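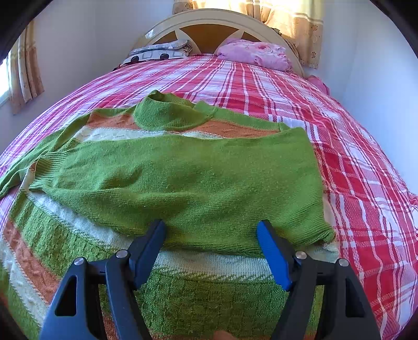 ## Re: Folding and posting the striped jumper

Marlene Boychuk wrote:

> Is the green, cream and orange one still going to Palard in April? I have a padded bag, but I don't want the collar squashed.

Yes, still going. I lay it flat and bring the sleeves across the front one at a time, then turn the hem up towards the collar - no crease through the neck that way. The bag should do if it takes 200 g of knitting without bulging. Could you bring it to Pavunton? I'll pay the postage.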